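Maksym Yatsenko
11/11/23

ok thread. moving house after 7 years in the same flat, things I have learned so far, typing this sat on the floor with a cold tea

1/ start with the bedroom. everyone says start with the kitchen. no. you can live out of a half packed kitchen, you cannot sleep on a bed that has three weeks of sorting on it
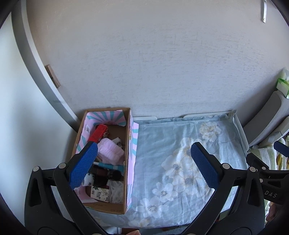
2/ the money bit. Quotes for the van went all over the place. One firm wanted 2000 for two men and a day, to go from one side of Gradton to the other. Laughed out loud on the phone, sorry to that lady. Ended up with a bloke called Taras Bondarchuk, 453 all in, including the stairs. Ask about the stairs!! we are third floor no lift and one lot wanted extra per flight

3/ get it in writing. Even a text. "all in" means different things to different people and you don't want to find that out on the pavement with a wardrobe

4/ boxes. Don't buy new ones. The greengrocer on Shevchuk Street gave me a stack, banana ones, the best kind, handles already cut in. But they've got a hole in the bottom so line it with newspaper or you'll lose every teaspoon you own

5/ books in small boxes. SMALL. I know you know this. I knew this. I still filled a big one and now it lives in the hall for ever

6/ meter readings. Take a photo of both meters on the day you leave and the day you arrive. Candela moved in February and is still arguing with her old supplier over a winter she wasn't even there for

7/ post redirection takes longer to set up than you think. did mine last night at gone midnight and it wanted proof of the old adress, which was in a box. naturally

8/ keep one folder out. tenancy, passport, the deposit letter, bank stuff. Mine is going in my rucksack and the rucksack is not leaving my back

9/ the deposit. Rainer Kuhlmann (landlord, fine, a bit keen on emails) sent over the check out list and it's four pages. Behind the fridge. Top of the door frames. Inside the extractor. Who is looking at the top of the door frames. Rainer is, apparently

10/ so: sugar soap, a stack of cloths, one evening per room. The oven wants doing first, leave the stuff on overnight with a window open. Not the bathroom window if yours sticks like mine, I had it wedged with a shoe till morning

11/ filling holes in walls. Little tub of filler, old bank card, sand it when dry, dab of paint. Check the paint MATCHES. there is now a patch in my living room the colour of a slightly different decade

12/ giving things away. put the bookcase online for nothing and had up to 60 messages in one evening. "is this available" "is this available" "would you deliver". It's free mate. no I would not deliver

13/ tip: put "collection only, ground rules in the advert, first person to turn up" and then mute it and have your dinner

14/ sofa update. it does not fit in the new place. measured the room, measured the sofa, did not measure the front door. Telmo is having it. Telmo has wanted that sofa since we got it so somebody's happy

15/ label the SIDE of the box not the top. they get stacked. I've written room and one word, like KITCHEN pans. Taras says most people write "misc" on everything and then ring him to ask where the kettle is

16/ speaking of, kettle, mugs, teabags, loo roll, phone charger, screwdriver, bin bags. One bag, travels in the front of the van with you. Also a lightbulb. the last lot may well have taken theirs, we walked into total darkness last time

17/ freezer. stop buying food for it a fortnight before. we have been eating very strange dinners. fish fingers and half a bag of sweetcorn two nights running, and there's still a loaf in there I don't remember meeting

18/ tell the neighbours. bring something round if you've been noisy. Took a cake downstairs and got given a plant back, so that's one more thing to move, cheers

19/ broadband!! book it before anything else. I booked it after everything else. First slot they had is nearly two weeks after we get there so if I go quiet thats why

20/ somebody asked about storage, no idea sorry, we didn't need it in the end. if anyone local has used a decent one stick it in the replies

21/ right, tea is properly cold now and the hall cupboard isn't going to empty itself. back later with the van day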